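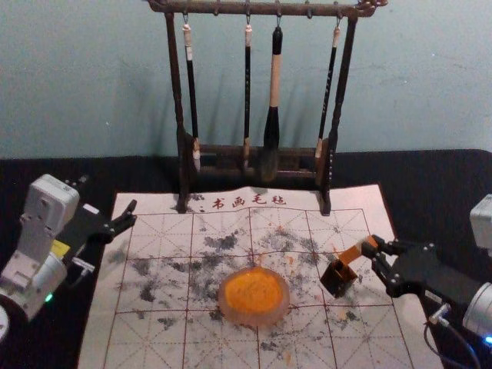
How should brushes be stored between writing sessions?
Hang them by their loops from the rack, tips down, after they have been rinsed and pressed. Water then runs away from the ferrule and the glue inside it stays sound.

Section 4. Rack, Brushes and Felt

This section covers the Serrano brush rack and the Erker practice felt. Read Section 3 first if the rack is still in its carton.

4.1 Placing the rack

1. Lay the felt on a flat table with the printed line of characters at the far side. The characters read 书画毛毡 (calligraphy and painting felt).
2. Smooth the felt outward from the center with your palms. Do not iron it.
3. Set both feet of the rack down on the same surface. One foot on the felt and one on bare table will make the rack lean.
4. If the table stands against a wall, keep the rack a finger's width clear of it.

Note: The rack is rated for brushes up to 75 grams each. Heavier brushes should be laid flat.

4.2 Hanging the brushes

1. Check each cord loop for fraying. Replacement cord is part no. 883.
2. Hang the largest brush on one of the inner hooks. The rack is steadier with the weight near the middle.
3. Hang slim brushes on the hooks that are left. A tip may touch a post if the brush is dry, but a damp tip should hang free or it will set with a bend.
4. Turn printed handles toward you if you pick brushes by their markings.

Caution: Never hang a brush that is still dripping ink. Rinse it in cool water until the water runs clear, then press it in a cloth - do not twist the hairs.

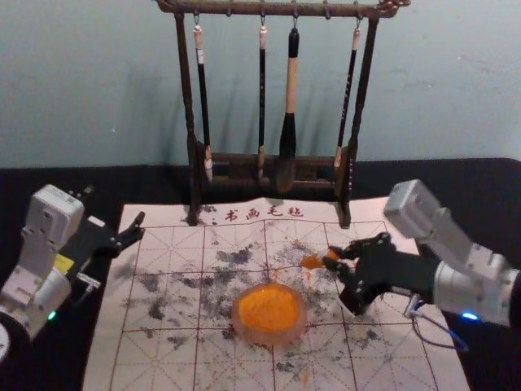

4.3 Using the grid

1. Write one character to each large square. The diagonal and center guide lines help you place the strokes.
2. Lay thin practice paper over the felt. The grid should show through.
3. Move the paper, not the felt, when you start a new row.

4.4 Care of the felt

Ink stains on the felt are normal and do not affect use once they are dry. To clean it, soak in cold water for an hour, rinse, and dry flat. Hot water shrinks the felt and pulls the grid out of square.

Note: Replace the felt when it has worn thin, usually after some 3000 sheets.

For spare hooks, order kit 406 from Clesix, Perkuddale.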